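Unit 6: Where the Examples Come From

Read this before the lab. It goes with the slides but doesn't repeat them, and the exam draws on both.

Last week we treated a dataset as a given. You had a folder, you split it, you trained on one part and tested on the other. This week the question is who filled the folder and what they were told to do. Most papers on learned manipulation give this a paragraph. I think it deserves more than the network diagram does, and by the end of the unit I hope you will read that paragraph first.

6.1 Demonstrations

A demonstration is a recording of a task being done, stored so that a policy can be fit to it. The two routes we cover are teleoperation, where a person drives the real robot, and hand-held collection, where a person carries the gripper and a camera through the task with no robot present. The second is cheap and fast. People who sell it say it is also natural. I would be careful with that word. A person holding a gripper very quickly learns to move in the way that gets the episode accepted, and after a day of it they move like nobody who has ever put away a dish.

Hand-held collection also leaves a gap you have to close later. The human arm reaches poses the robot arm can't. Some fraction of your accepted episodes will be impossible to replay, and you want to know that fraction before you train.

6.2 Counting

The Kundevach set, which we use in the lab, was advertised as 1,315 episodes. After removing the ones with lost tracking and the ones where the task was abandoned, 790 remain. Both numbers are true. Only the first one was on the poster.

Ask three things of any episode count:

- Is it before or after filtering?
- How many different rooms does it cover?
- How many different people held the tool?

For Kundevach the answer to the second is 20 kitchens. That sounds healthy until you plot episodes per kitchen, which you will do in Exercise 2. A set with 1,000 episodes from one counter can teach a policy a great deal about that counter.

6.3 Labels

Each episode gets a line of text: "move the holder," "put the spoon away." The label is usually written before the recording, as an instruction, and then kept afterward as if it described what happened. Those are different jobs. In the Pant annotation pass, a second reader watched the episodes without seeing the instruction and wrote down what they saw. Where the two texts disagree, the original authors kept the instruction. I would have kept both.

Success flags have the same trouble. If the person recording also presses the button that says it went well, you have a measure of their mood and how close it was to lunch. Budget for a second person, or at least have a sample rechecked, and report how often the two agree.

6.4 Variety and clutter

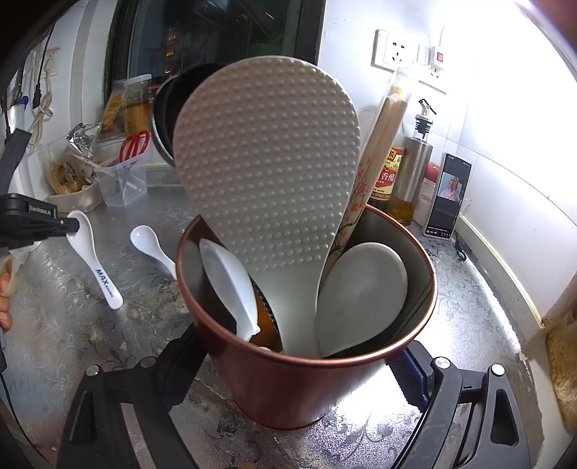

Variety is claimed far more often than it is measured. The usual evidence is a list of objects and a grid of small pictures, and neither tells you how the objects were arranged or how often they changed. Clutter is a better place to look, and a working kitchen has plenty of it. Take the utensil holder between the two gripper fingers. It is copper-red, shiny and full, with a big dimpled rice paddle standing in the middle and chopsticks behind it. Staged sets tend to use an empty cup in a dull color. With a load like this one, you have to decide whether the paddle shifting against the rim counts as part of the task or as noise, and the two white soup spoons lying on the counter raise the same question about everything the tool might brush past. The glossy side also throws back the light from the right, so a policy that leans on color may be learning the window or the lamp. And there is a phone on a stand with a video on its screen. A moving picture inside your picture is a fine test of whether the policy attends to the right thing, provided it is off in some episodes and on in others. If it is always on, you have learned nothing about it.

So I accept that real kitchens are better than a bare lab bench. What I don't accept is that they are enough by themselves. Clutter that never changes is just a more complicated background.

6.5 Held-out rooms

Split by room, never by episode. Episodes recorded one after another on the same counter are close to copies, and putting one in training and its neighbor in test gives you a lovely number. The Altis baseline in the lab folder was first reported with an episode split. Run it both ways and write down the difference before you read the notes file.

Exercises

1. Recompute the Kundevach count using your own filter. State the filter in one sentence.
2. Plot episodes per kitchen. Say which kitchens you would drop and what it costs you.
3. Find five labels that describe an intention instead of an outcome. Rewrite them.
4. Run the Altis baseline with both splits. One page, no screenshots of the terminal.

Exercise 3 may be done in pairs. Late work goes in the same folder as on-time work; the system stamps it.

Related handouts
Unit 4: Cameras, Clocks and Drift
Unit 5: Splitting Data Without Fooling Yourself
Unit 7: Imitation and Its Excuses
Lab Guide: The Badley Replay Tool

Last updated: 21/06/2023

Contact the course office | Copyright Badley Course Notes | Back to top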